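Ordenar la mesa de trabajo sin perder la tarde

Carola Oltmanns
24 de agosto de 2021

Una mesa de madera que se usa para todo acaba llena de cosas pequeñas: rotuladores, vasos, botes, bolsas. Conviene despejarla por grupos y dejar las telas y las bolsas para el principio, porque ocupan mucho y tapan lo demás.

1. Retire primero lo blando. Sacuda las bolsas, dóblelas sin apretar y guárdelas juntas. Los rotuladores y los vasos pueden esperar en la mesa.

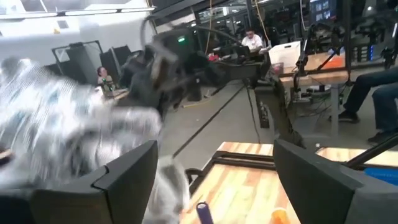
2. Reparta lo pequeño. Para los botes va bien un recipiente transparente de 8 cm de alto, que deja ver lo que hay dentro. Las esponjas se guardan aparte, siempre secas. Una cesta de tela con asas sirve para las bolsas y se lleva al armario de una vez. La mía es azul marino con rayas blancas y la dejo al fondo de la mesa, donde no estorba.

Los botes naranjas de pastillas ruedan con facilidad si quedan tumbados. Póngalos de pie, con la tapa bien cerrada y fuera del alcance de los niños.

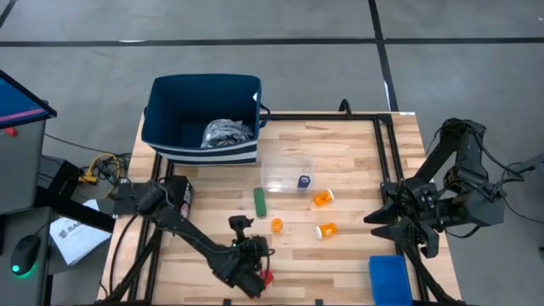

CUIDADO DE LA MADERA

Con la mesa vacía, pase un paño apenas húmedo en el sentido de la veta y séquela enseguida. Si el tablero va aceitado, dele una mano fina de aceite cada 4 meses y espere 14 horas antes de volver a poner nada encima. Las marcas de rotulador salen a veces con un poco de alcohol; pruebe antes en una esquina.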